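Before a gripper is allowed to close on anything at Wumbei, Afia Mahama wants four things in writing: what the fingers are made of, how far they open, how hard they close, and who last changed any of the three. She edits the internal handling standard that the company's cells work to, and most of our conversation dealt with the second half of it, which covers end effectors, wrist cameras and the surfaces parts are picked from.

The standard is called Tonura. It runs to 187 clauses. Mahama did not write the first edition and is careful to say so.

"The first edition was a purchasing document," she says. "It told you which gripper to buy. It did not tell you what to do on the morning when a fingertip comes loose. We kept the numbering, so people could still find things, and replaced most of what was under it."

Work on the second edition started in March. The method was simple. Each clause was read against the cell logs, and a clause that could not be connected to a recorded event, a legal duty or a manufacturer's instruction was marked for removal. Mahama had 1521 log entries to work from. Many were duplicates, and a good number said only "stopped" or "reset."

"A log entry that says 'reset' is a record that a button was pushed," she says. "I can't write a rule from it. So the first new clause we added was a clause on what a log entry must contain."

It now requires the state of the gripper (open, closed, holding, unknown), the last commanded width, the object class if one was assigned, and a wrist camera still. "Unknown" is a permitted value. Under the old form it was not, and operators picked "open" by default, which made the gripper state column unusable for any analysis.

**Fingertips and fasteners**

The section on fingertips is the longest. It treats the tip as a wear part and the bracket as a structural part, and it does not allow one inspection to cover both. Tips are checked for nicks, rounding at the end and residue. Brackets are checked for cracks and for fastener position.

I asked why fastener position and not torque.

"Both, but at different intervals," Mahama says. "Torque needs a tool and a stopped cell. Position needs a paint mark and a pair of eyes. If the mark on the screw has moved against the mark on the bracket, you stop and get the tool. If you ask for torque every shift, people will sign for torque every shift, and you will have a sheet full of signatures."

A tip may be changed by any trained operator. A bracket may be changed only by maintenance, and the change resets the calibration of the wrist camera to "not valid" until a reference view has been taken and compared. The reference view is taken with the fingers open, above a plain surface, at the height given in the cell sheet.

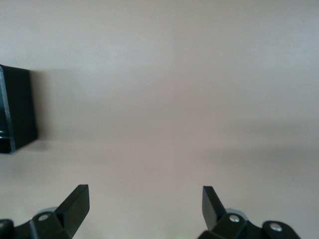 SESELWOOD, August 4, 2022

The cell Mahama uses for training is at the company's Seselwood site, and we continued there. She had the clause on work surfaces with her and read the requirement aloud: uniform color, low gloss, no pattern within the pick area, and no marking that is not also entered in the cell sheet.

"Pale is common for dark parts because you get the contrast," she says. "The standard doesn't ask for pale. It asks for a stated contrast between the part and the surface, measured under the lights the cell will run with. I have seen people choose a surface in the office next to a window. Then it goes into the cell and the numbers are different."

Her concern with plain surfaces is depth. A surface with no texture gives a stereo camera very little to match, and the depth estimate can have holes in it or drift. Tonura does not forbid such surfaces. It requires that the height of the surface be taught by contact or by a fixed reference, and that the taught value take priority over the camera's estimate for the final part of the approach.

"The camera can tell you where the part is in the plane," she says. "For the last bit of travel downward I want a number that was measured. If the camera disagrees with it by more than the limit, the arm holds and asks."

The limit is 2 millimeters for rigid parts. There is a separate table for soft goods, which she described as provisional and would not quote from.

**Shadows and shiny edges**

Shading on a plain surface gets a clause of its own. A soft shadow beside a dark object can be taken as part of the object by a simple threshold, which makes the object appear wider than it is and moves its computed center. The clause requires segmentation to be tested with the arm in its approach position as well as parked, so that any shadow from the arm is present during the test.

Glossy edges are handled in the next one. Mahama's rule is that a part with a reflective or translucent border has to be tried at each orientation the cell sheet allows.

"A shiny rim is bright at one angle and black at another," she says. "If you tested it at one angle, you tested one angle. Write that on the sheet and restrict the cell to it, or test the others."

Partial views caused more argument during the review than either of these. When an object is only partly within the camera's view, the software supplied by Sosolura, the integrator on most of the Wumbei cells, can fit a full outline and propose a grasp. Tonura does not accept the proposal. The arm must move until the whole object is in view, or until two opposite edges are, before the fingers may descend.

Sosolura objected on cycle time. Mahama agrees that the extra move costs time and says the figure was recorded and accepted.

"They showed me that the fitted outline is right nearly always," she says. "I believe them. The grasp still has to be planned on edges that were seen. An outline doesn't tell you there is a second object behind the first one, outside the view."

**Opening width**

The fingers are to approach at the smallest opening that clears the part by the stated margin on each side. Full opening is allowed for reference views, for tip changes and for release into a bin. Anything else needs an entry. The reasoning in the commentary is that wide fingers sweep a larger area on the way down and are more likely to touch a neighboring part.

The margin is 12 millimeters per side by default. Cells handling parts in close rows may reduce it after a trial, and the trial record has to name the gripper by serial number. A reduced margin does not carry over when the gripper is swapped for another of the same model.

"That one gets complaints," Mahama says. "Same model, same drawing, same part number on the box. Then you measure the two of them and the tips don't meet in the same place."

On closing force she was brief. The value goes on the cell sheet, it is verified with a gauge after each bracket change, and the software limit is set below the mechanical one. Changing the limit requires a second person. The second person may not be the one who wrote the program.

**What was taken out**

The second edition is shorter in its text than the first, even with the numbering kept. Withdrawn clauses remain as a number and the word "withdrawn." Among them are a rule on finger color, a rule that all cells use the same lamp, and a page on cleaning agents that named products no longer sold.

One clause she wanted to withdraw stayed in. It requires a printed copy of the cell sheet at the cell. Mahama considered the screen sufficient, and the night shift disagreed, on the grounds that the screen is the first thing to go dark in a stop. The printed copy now has to carry its revision number in the top right corner, and a sheet without one is treated as missing.

The next revision will take up tool changers, which the present text covers in a single paragraph. Comments from the cells are accepted on the ordinary deviation form, with the clause number in the first field.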